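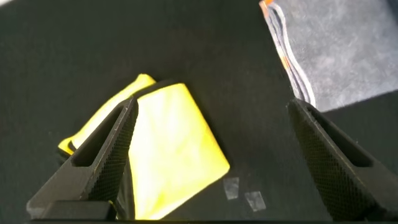 Minutes of the November meeting, Lavell Open Water Swimmers. The meeting opened at 7:20 p.m. with Aroha McPhee in the chair, and she started with the best news we've had all year: the lake path is being repaired before spring! Discussion moved on to floor covering for the changing hut. The favorite was a dark charcoal gray with a soft, felt-like feel, and everyone who has stood barefoot on that concrete was very much for it. Agreed to get a price from Lindberg.

Winter swim
Start stays at the Prata steps. We had 85 swimmers last year and would love to beat that. Two distances again, short and long. Water temperature will be posted at the hut by 8 a.m., and anyone new to cold water swims the short course, please. Soup afterward (lentil, by popular demand).

Towels
Last year we ran short before the long course finished. Agreed to buy 20 more in gray terry, and to ask swimmers to bring a second one of their own.
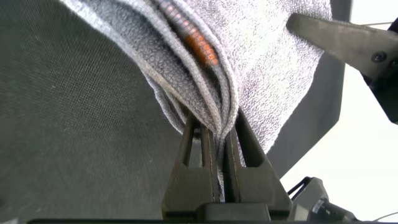 Gray terry with an orange strip.

Loan towels go back in the bin by the door, and the wash list for the season is already full. Thank you, all of you!

Money
Balance stands at $2,863 after the hut rent. The Kistent grant form is in and we should hear before the next meeting. If it comes through, the new ladder goes first, then the lights on the steps. 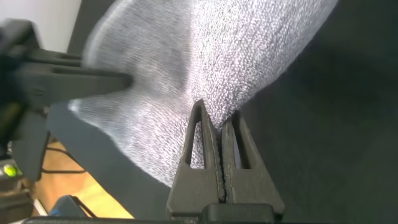 Any other business
Request for a moonlight swim in the new year, met with loud approval. Aroha to check the dates and the parking. Lost property still includes one left neoprene boot. Meeting closed at 8:45 p.m.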